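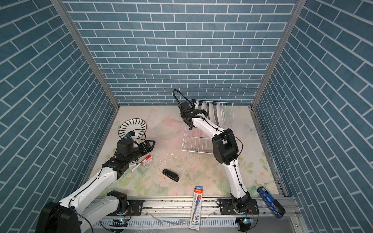

Two arms on one rail: left gripper closes late on plates

Hậu Ung
I look after a small cell with two white arms on one aluminum rail. The task is to put plates in the wire dish rack. The right arm works well, but after 1,000 cycles the left gripper closes late. I cleaned the fingers – no change. What should I check next?

Kröger_29
Check the cable first. On my cell it was pulled tight at the wrist. Power off, give it some slack, then home the arm again. Also wipe the rail, I see dust and white flecks along the front.

Merkari
Same problem here, never solved.

Thiện Ung
Please look also at the bolts of the bracket which holds the left arm to the rail. I tighten mine every 7 days, a little on each side. After that, teach the plate position again at slow speed.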